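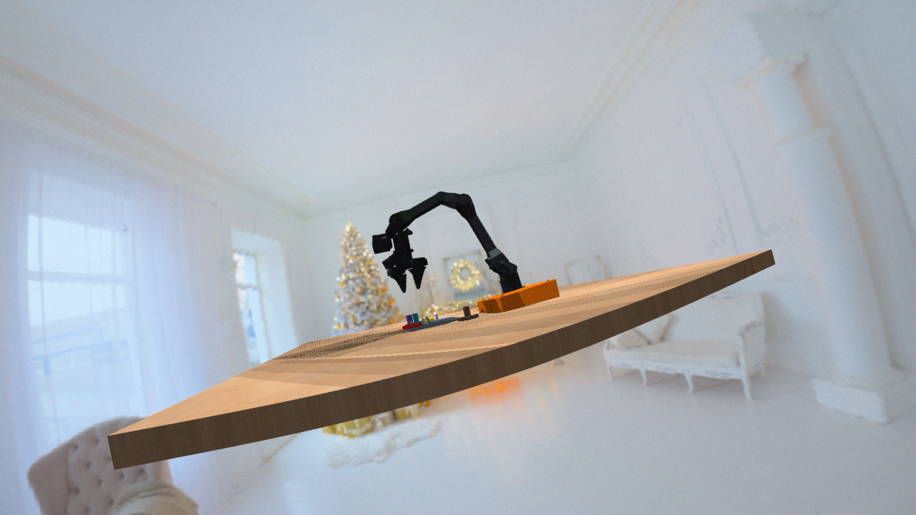 February was supposed to be the month I finally finished the gear task, and then it was the month I threw out half the gear task and started over. So that's where we are! If you've been following along you know the plan: teach a simulated arm to put little colored gears on their pegs, using nothing but examples of me doing it by hand. No clever scripted solution, no reward tuning till three in the morning. Just me, a controller, a big mug of coffee and a lot of patience I don't naturally have.

Quick recap for the new folks. The project is called Zulby (it was a typo once, it stuck). Each example is one full go at the job, from the arm hanging there doing nothing to the last gear sitting where it should. I steer, the simulator writes down every joint angle and every camera view, and at the end I hit either keep or toss. The learning part comes later and happens on a rented machine while I sleep. The collecting part is what eats my evenings.

My goal for the first round was 3,000 kept examples. I have 308. I know. I did the math on how long the rest would take at my current pace and then I closed the spreadsheet and went for a walk.

Part of the slowness is my own fault, because I decided early on that the room should change from one batch to the next. I grabbed a pack of interiors called Fenora, loaded them one after another, and let the table land wherever the randomizer wanted it. Sometimes you get a perfectly sensible kitchen. Sometimes you get a holiday living room with the tree all lit up, or a bedroom with a flower wall, and you're in there steering a gear past somebody's throw pillows. I've gotten weirdly attached to a few of them. The idea is that if the background never sits still, the model has to learn to ignore it and look at the gears. Whether 308 examples is enough for it to learn that... we'll see.

The arm and the parts stay put in spirit, though. Same black arm, same orange base, same blue-gray plate. What I shuffle is where the plate goes and which way it's turned, plus which gear starts out on the bare table.
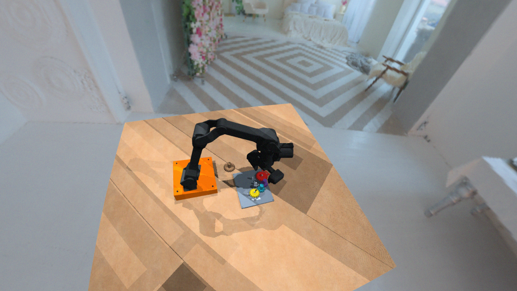 Four gears on the plate, one bronze holdout still on the wood.

Okay, so why did I start over? Two reasons, and the first one is embarrassing. I went back and watched a pile of my early examples at double speed, and I was all over the place. In some of them I came straight down on the gear. In others I swooped in from the side because I'd had too much coffee and was in a hurry. A few times I nudged a gear along the table with the fingertip till it was facing a way I liked, and then picked it up. All of those ended in keep, because the gear got to the peg and I was happy. But from the model's point of view that's three different teachers yelling at once. My first test run did this awful thing where the gripper would start down, change its mind, slide sideways, and then just hover. It had averaged me.

So now I have house rules, taped to the monitor:

Come down from above, every time.
Stop over the gear before closing.
No nudging unless the nudge is the point of the batch.
If I wouldn't want it copied, toss it.

That last one hurts. You do a whole careful run, you wobble on the final peg, it goes in anyway, and you have to throw it out. I keep a separate folder called Pfeiffer for the ones I can't bring myself to delete (named after my old filing cabinet, which had the same job). Maybe I'll use them someday as examples of recovering from a mistake. I do think a learner needs to see some of those – just on purpose, and labeled, so it knows what it's looking at.

The second reason was the wrist view. I'd been steering almost entirely from the wide view of the table, since that's the one that looks nice and makes sense to a human. But the wide view is terrible for judging how the fingers line up with a part that small. I'd think I was centered, close the gripper, and pinch one edge. Once I switched to having the close view big on my screen and the wide one tiny in the corner, my toss rate dropped like crazy. I also started noticing things the model has to deal with that I'd never thought about, like how the shadows of the arm pile up on the wood until there are hard dark shapes all over the place. If I were a small neural network I might reach for one of those too. 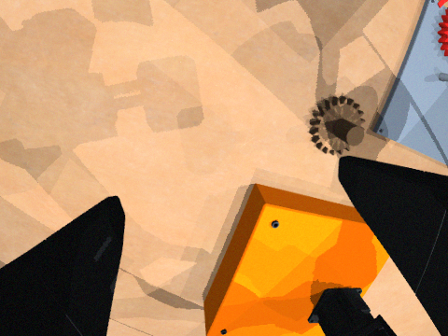
Estorden left a comment on my last post saying I should stop randomizing rooms until the grasp itself is solid, because with this few examples I'm spreading the data so thin that the model can't tell what matters. Get a boring gray room, collect a few hundred clean grabs, prove it can learn that, and only then bring the furniture back.

I've been chewing on that all week and I think it's probably right, which is annoying, because the boring gray room is so boring. My compromise is going to be this: the next batch is one room only, one plate position, and only the pick-up, no pegs. I'll train on that by itself and see if the hovering goes away. If it does, I'll add the pegs back. Then the plate positions. The fancy rooms come last, as a treat.

A few small things I changed on the tools side, mostly so I remember later. The reset is now one button instead of 4 clicks, and that alone has saved my wrist. Keep and toss are on opposite sides of the controller so I quit hitting the wrong one. And every example gets a one-word note before it's saved: clean, slow, wobble, weird. Typing one word turns out to be the most I'm willing to do at eleven at night, so one word it is. I'd tried a whole form with checkboxes before that and filled it in for exactly one evening.

If any of you have collected this kind of data by hand, I'd love to know how long a session you can do before your driving gets sloppy. Mine seems to fall apart after the first hour. The notes column goes clean, clean, clean, slow, wobble, wobble, weird, and then I go to bed. I'd also like to hear how you treat pauses. I stop in midair a lot to think, and I can't decide if I should trim those bits out or leave them in and slow-walk the robot forever.

Next post will be the single-room batch and, with any luck, a gripper that makes up its mind.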